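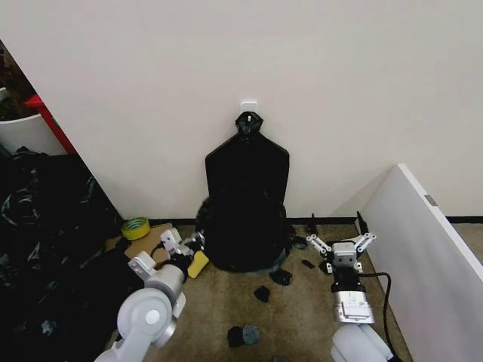 Sosina Asfaw
Dress and protocol adviser, writing in a personal capacity

The printed guidance for the reception at Wisby gave the dress code as "day dress or lounge suit, hats optional". Those seven words produced more correspondence than any other part of the invitation, and I have been asked by several readers to set down how the code was arrived at, how it was interpreted, and what I would wish to see changed before a further visit of the same kind is planned.

I should state my position at the outset. I advised on the wording. I did not advise on what the principal guest herself would wear, and I had no sight of her wardrobe before she arrived. Her office deals with these matters privately and through its own dresser, and it is right that it should. What follows concerns the other people in the room, whose clothes are seldom written about unless something has gone amiss.

The choice of code

The first draft, circulated in March, asked for morning dress. This was inherited from the previous visit, for which the paperwork had simply been copied forward. Morning dress is a perfectly proper choice for a formal daytime occasion, but it presupposes either ownership or hire, and very few of those on the list could be expected to own it. The hire firm in Janness quoted a minimum period of three days with a deposit, and could not guarantee the larger jacket sizes. For guests who had been invited on account of long service in schools, clinics and the harbour, this seemed to me a poor sort of welcome.

The lounge suit was therefore substituted. The objection raised against it was that it would look ordinary in the official photographs. I do not accept this. A dark suit that fits across the shoulders and has been properly pressed looks very much better than a hired tailcoat with the sleeves over the knuckles, and I have seen a great many of the latter.

"Day dress" gave more difficulty. The term is widely used on invitations and is rarely defined. In my own practice I take it to mean a dress, or a jacket with a skirt or trousers, in a fabric without heavy shine, with the shoulders covered and the hem at or below the knee. Trousers have been acceptable at daytime engagements for a long time, yet letters asking for permission to wear them continue to arrive. I would now put the word in the guidance and save everybody the postage.

National and regional dress was welcomed, and the invitation said so on its reverse. In hindsight it ought to have been on the front. Several guests told me afterwards that they had not turned the card over. One had left at home a very fine white cotton dress with a woven border, which had been her mother's, and wore a navy shift bought for the day. She looked extremely well in the navy. I was sorry all the same.

Hats

I had hoped that "optional" would settle the question of hats, and it did the reverse. Guests wished to know what everyone else intended to do, and as everyone else was asking the same thing, no answer could be given with any authority. The principal guest's office confirmed that she would wear a hat for the outdoor portion. This was passed on, and a number of people then felt obliged to find one at short notice.

The position I would commend is as follows. Where a hat is optional, a guest who goes without is correctly dressed and need offer no explanation. Where a hat is worn, it should be secured well enough to survive an outdoor line-up, and the brim should allow the wearer to be greeted face to face. A hat worn with a day dress stays on indoors until the guest sits down to a meal, and may stay on then as well. Men remove theirs on entering the building. Headwear worn for reasons of faith falls outside all of this and should never be made the subject of a query at the door.

There was wind on the quay, as there generally is. The small pillbox shapes fared best. Wide brims were held down by hand throughout the anthem, with the result that a good many people appear in the local pictures to be saluting.

What the principal guest wore

It would be artificial to write about the day and omit this, although I have no particular standing in the matter.

She arrived in a coat dress by Yáñez in a soft grey-green, single-breasted, with a narrow collar and a hem that fell to mid-calf. The hat was of the same cloth. For the afternoon she changed into a pleated skirt and a knitted jacket, both of which she had been seen in before. The decision to repeat an outfit was treated in one or two quarters as a statement. I would be inclined to treat it as a sensible use of good clothes. The jacket has deep pockets and sits well when the wearer is seated on a low chair among small children, and that was how most of the afternoon was spent.

The weight of the coat dress was well judged. Lightweight skirts are a persistent difficulty at outdoor engagements, and the traditional remedy is to sew small weights into the hem. This works, but the weights are noisy on stone steps and have a tendency to gather at one side after cleaning. A heavier cloth, cut with a modest flare and fully lined, achieves the same end more comfortably.

I noted also that the colour had been chosen with some care for the setting. The town's own colours are a dark red and a strong yellow, and both were in plentiful use on the bunting. A guest of honour in either would have disappeared into the decorations. Grey-green stood clear of them without clashing, and photographed evenly in flat light.
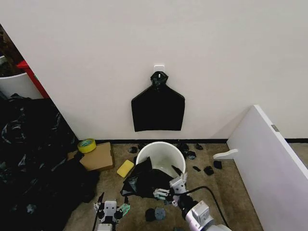 Reading time remaining: 3 minutes

The cloakroom

I turn now to a less glamorous subject, and one on which I received the most direct complaints.

Coats were taken at the side entrance of the hall. The rail supplied was too short for the number of guests and stood too low for full-length garments, so that the longer coats trailed. Numbered tickets had been printed but the corresponding tags had not, and in the end garments were returned by description. As nearly every coat in the building was black, this took a considerable time. I waited 24 minutes for my own and was by no means the last.

The consequences for dress are greater than might be supposed. A guest who doubts that her coat will be returned promptly, or in good order, will keep it with her, and then carries it through the line-up over one arm with a handbag and a programme. No outfit survives that treatment. I would ask that future organisers allow for the following when the hall is booked:

A rail high enough for an ankle-length coat to hang clear.
Broad hangers for tailored garments, in place of the thin wire sort that mark the shoulder.
Tags and tickets printed together and checked together.
A separate place for umbrellas.
A full-length mirror with a light near it.

The last of these is inexpensive and is almost always forgotten. Guests who have travelled some distance by coach should have the opportunity to look at themselves once before they are presented.

Gloves, bags and medals

Gloves were not required and I would not require them. Those who choose to wear them may keep them on to shake hands out of doors. A bag should be small enough to be carried in the left hand, leaving the right free; a shoulder strap is quite acceptable provided that it does not slip forward with a bow or a curtsey. I saw several do so.

The guidance made no mention of medals and decorations, and this was an omission on my part. The line I give to anyone who writes is that full-size medals are worn only where the invitation asks for them, and that a single neck badge or lapel emblem is suitable with a lounge suit at most daytime occasions. Guests in uniform should follow their own service's instructions, as they are far more reliable than mine.

Shoes deserve a sentence or two. The route included cobbles, a gangway and a polished floor. A block heel or a flat shoe would serve for all three. The route was known to the organisers well in advance and could have been described on the card, and I have since recommended that "uneven ground underfoot" be added wherever it applies.

On cost

Readers will be aware of my view that no one should have to spend money in order to accept an honour. I was therefore concerned to hear from a guest who had bought a complete outfit from the occasion range at Skulmont and did not expect to wear any part of it again. It was a lined dress with a matching coat, very nicely made. It was also ivory, with a satin trim, and there are few errands for which that is practical.

My advice in such cases is to begin with whatever in the wardrobe already fits best, and to spend on alteration before spending on anything new. A plain dress that has been taken in at the waist and re-hemmed by a competent hand will pass in any company. If something must be bought, the coat is the better purchase, as it will be seen for the whole of the outdoor portion and can be worn afterwards to work, to weddings and to church. Borrowing is entirely respectable. Two of the hats most admired on the quay had been borrowed, one of them from a neighbour on the morning itself.

Revised wording

A note setting out my suggestions was sent to the organising office on 11th March. For those who have asked to see the proposed text, it reads:

"Dress: lounge suit, or day dress, or smart jacket with skirt or trousers. National or regional dress is warmly welcomed. Hats may be worn but are not expected. Part of the event will take place out of doors on uneven ground. A supervised cloakroom is available."

I have had a reply asking whether "smart" requires a definition. I have answered that it does not, and have offered to take any letters on the point myself. Comments on the wording may be left below and will be read before the card goes to the printer.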